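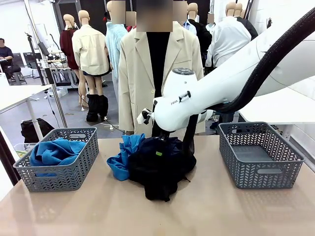

Too shallow for jeans and too deep for socks, one reader wrote under our last piece on storage, and asked if we could try the Stamia chevron baskets on something other than a shelf of magazines.

16 March 2018
By Stilideck staff
72 shares | 2 comments

We have had a set of the Stamia baskets in daily use since the start of February, almost all of that time on a sorting table in a clothing studio. They are gray plastic, rectangular, with perforated sides in a chevron pattern and cut-out handles. Gagnon sells them in pairs under item number 2599. They come nested, with a paper band around the pair and no instructions, and there is nothing to assemble.

What we used them for

Sorting clothes, mostly. Garments come off the mannequins or out of a delivery and end up in a heap in the middle of the table. One basket goes on each side of the heap. Blue goes left, black goes right, and anything that needs a repair stays on the table until last. With the baskets at the front edge and turned in slightly, it is a short reach to either one.

Before this we used cardboard boxes. The boxes held more, but the flaps got in the way and the bottoms gave out after a few weeks. We also tried a pair of Porkari fabric bins. Those fold flat for storage and look nicer on an open shelf, but the sides fall in when the bin is empty, so the first few things always had to be put in with two hands. The Stamia sides stay up with nothing inside.

Size

The reader's complaint is partly fair. A single crumpled piece of bright blue cloth fills most of one basket and comes up over the front rim. The same cloth folded takes up much less room and leaves space for several shirts on top. If you fold before you sort, the depth is fine for shirts, T-shirts, leggings and light knitwear. If you throw things in loose, you will be emptying the baskets often.

Jeans are a poor fit. Two pairs folded is a full basket. A blazer should not go in at all unless you don't mind pressing it afterward. For socks and underwear the baskets are deeper than necessary and the small things sink to the bottom, so there I agree with the reader. A shallow tray would be better.

The plastic

Each basket weighs 600 grams on our kitchen scale. The walls bend a little when you carry a full load by one handle. By both handles there is no problem. The inside edge of the handle cut-outs was a bit sharp on one of ours when it arrived. A minute with fine sandpaper fixed it. The other was smooth.

The floor is flat and gray and wipes clean with a damp cloth. Lint is another matter. It collects in the corners and in the small holes along the lowest row, and a cloth pushes it further in. A soft brush works better. We rinse both baskets in a utility sink now and then and leave them upside down on a towel.

We did look for snags, given all those openings. Cotton and jersey were never a problem. One loose-knit scarf caught on a hole near the rim and pulled a thread. I would put a liner in for open knits and anything with fringe. A pillowcase is the right size if you tuck the ends under.

Color

Gray was the sensible choice for sorting. Bright colors and black both show up against it, so you can tell from across the table whether you have left something behind. Dark tags are harder to spot. Gagnon also lists the basket in white. We did not try the white.

Small complaints

The nested pair sticks. When the baskets have been stacked with any weight on top, you have to twist them to get them apart. There is no place for a label, and string tied through the holes was the best we came up with. The baskets have no lids and none are sold separately, so you cannot stack them full. On a smooth tabletop they slide if you bump them. Four stick-on rubber dots under each one took care of that.

Would we buy them again

Yes, for a table. They stay open, they are light, and they take rough handling. For a closet shelf I would still pick the Porkari bins, and for a big household wash you want a proper hamper. If your sorting is mainly folded tops and you have a place to tip the baskets out at the end of the day, the Stamia pair does the job.

One last note on ordering. The Stamia basket also comes in a smaller size with nearly the same photo on the box. Check the item number before you pay. We ordered the small ones first and had to send them back.

2 comments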